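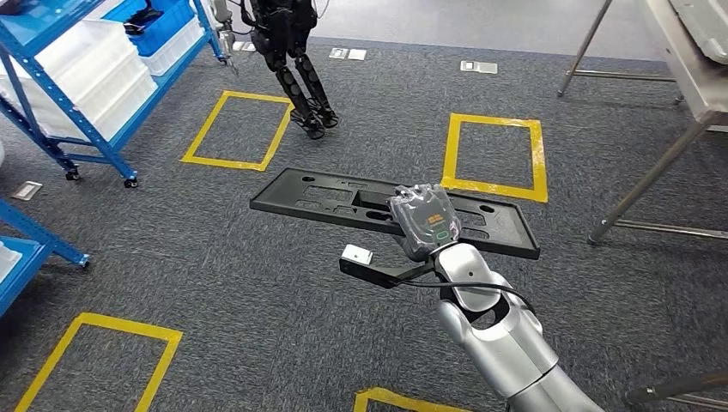 Factory Visits

Inside the Vultier mattress works

7 January 2019

Vultier opens its factory to the public twice a year, and we booked a place on the January tour. It starts at the side gate on Fonden Road, where you sign in and are handed a hairnet and a pair of earplugs.

The first stop is the spring hall. Wire comes in on large reels and is coiled, heated and dropped into fabric pockets. The machines are loud and most of the talking is done outside the door. A standard double has 490 springs on the cheapest line, which is fewer than we expected, but the wire is thick and the unit felt firm when we pressed on it.

Next is foam cutting. Blocks are left to rest overnight before they are sliced. The offcuts go to Lastemach, a firm two streets away that turns them into carpet underlay.

The part we liked best was hand tufting, used only on the Yupanqui range. Each mattress gets 76 tufts, pulled through with a long needle. It is slow work and the price reflects it - the double costs 400 pounds more than the same size without tufting.

The tour ends in the showroom, where you can lie on anything for as long as you like. We found the medium too soft at the hips and preferred the firm. There was no sales pressure.

Tours last 81 minutes according to the booking sheet, though ours ran over. Parking is free. The café closes at three.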